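Kitchen Gallery: Glasses and Counter

Posted 11/1/22 by Peter Hudec

These are from the kitchen at the Greenberg apartment, where I do the dishes by hand. The dishwasher was taken out in May and the space went to shelves. Click any picture for the larger size.
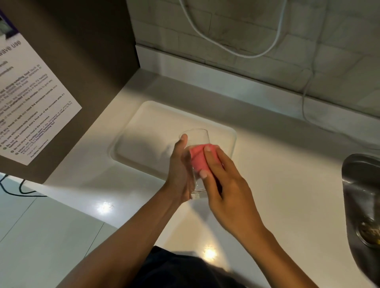

Washing up a glass at the white counter.
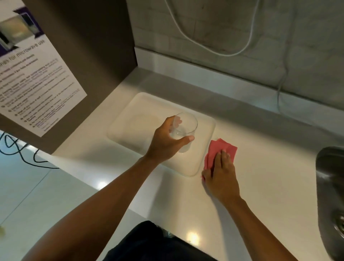
The glasses are plain straight tumblers from Lireo. I bought a box of 16 when we moved in and we have broken a few over the years. They hold 400 ml, so they get used for water, iced coffee and sometimes flowers. Straight sides are easy to clean because a hand fits most of the way down.

I use warm water and a small squirt of soap. The outside gets done first, then the rim, then the inside. Lipstick and milk need a second pass. Rinse until the glass squeaks and stand it upside down.

The counter gets a wipe after every load. White shows coffee rings quickly, and if they sit overnight they need baking soda. I leave it on for a minute, wipe, and go over it again with clean water. No scouring powder, it dulls the surface.

Cloths go in the wash twice a week. Sponges get thrown out when they start to smell.

More galleries: Pantry Shelves, Gulberg House Kitchen, Hall Closet, Zakeo Storage Bins

Gallery 55 of 408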